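Wash Less, Wear Longer
Speaker notes, Anil Kaimal
Evening talk at the Parnside Library, May

Opening (wait for the coffee line to settle)

Good evening, everybody, and thank you for coming out when the weather is finally nice enough to stay in your yards. My name is Anil Kaimal, and for 23 years I ran the dry cleaning counter at Picard Cleaners over in Plemstead, so if you ever brought in a wool coat with candle wax down the front, there's a fair chance we've met. I'm retired now, and my wife says I've been giving this talk at the dinner table for years, so she is very glad that you are getting it tonight.

I want to talk about laundry, and mostly about doing less of it. I know that's a funny thing to hear from a man who made his living from dirty clothes.

[Ask for hands: who did a load today? Who did one they didn't really need to do? Give them time, people are shy about the second one.]

Where the wear comes from

When a customer came in upset that a shirt had faded or a sweater had gone thin, they nearly always blamed the person who made it. Sometimes they were right. But a lot of fading and thinning happens in the washer and the dryer. Clothes rub against each other, the zippers catch on things, the heat is hard on elastic. Clean out your lint screen tonight and have a good look at what comes off it. That's your towels and your T-shirts, a little bit at a time.

[Hold up the two gray sweaters. Same style, bought the same winter, one mine and one my brother's. Pass them around, start on the left side this time so the back row gets a turn before the break.]

My brother washed his after every wearing, on warm, and put it in the dryer. I aired mine out and washed it by hand a couple of times each winter. I'll let you work out which is which. He has been a good sport about this, and he did ask me to mention that he looks better in his.

The in-between clothes

Now I come to my favorite part. Every house has clothes that are too worn to go back in the drawer and too clean to go in the hamper. My mother in Vurnita had a special hook for them behind the bedroom door, and heaven help you if you hung a school bag on it. Most of us have a chair, or the end of the bed, or whatever happens to be standing in the room.

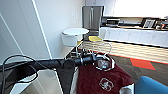

A maroon shirt hung over the handlebar.

I'm all in favor of this, within reason. Cloth likes air. A shirt you wore for an afternoon at a desk will usually be fine for another day if it gets a night in the open. What it doesn't like is being under a heap with six other things on top of it, so if you've got a chair like the one I had as a young man, please start by digging down to the chair.

A few habits that help. Empty the pockets when you take a thing off. Give it one good shake. Hang it by the shoulders if you can, and if it has to go over a bar or a rail, move it now and then so the fold doesn't set in one place. Knits should lie flat, they stretch something terrible on a hanger.

[If anyone asks about gym clothes: yes, wash those. Underwear and socks too, every time. I have been asked at every talk so far and it always gets a laugh.]

Spots

You don't need to wash a whole shirt for a spot of soup. Cool water, a white cloth, and press, don't scrub. Work from the outside of the spot in toward the middle so it doesn't spread. Try your soap on an inside seam first, especially with dark reds and navy, which can give up their color when you least want them to. If the shirt has a printed badge or lettering on it, go easy there, and turn it inside out when it does go in the machine.

[Demonstration with the dish soap and the old napkin. Remember to put the tray under it. Last time I did not.]

When you do wash

Cold for most things. Zippers closed, buttons open. Leave some room in the drum so the clothes can move. Measure the soap, please! At the counter we saw so much cloth that felt stiff from leftover soap, and folks would go home and add more because they thought it wasn't getting clean.

And dry on a line or a rack when you've got the space. I use 14 wooden pins that came from my mother's kitchen, and I will not lend them out, so don't ask.

Questions

[Leave time for these, the room has to be empty by 8:30. Sweaters back in the blue bag. The handout on stains is on the table by the door, and anyone who wants help with a particular garment can bring it up front after. No leather, I never did learn leather.]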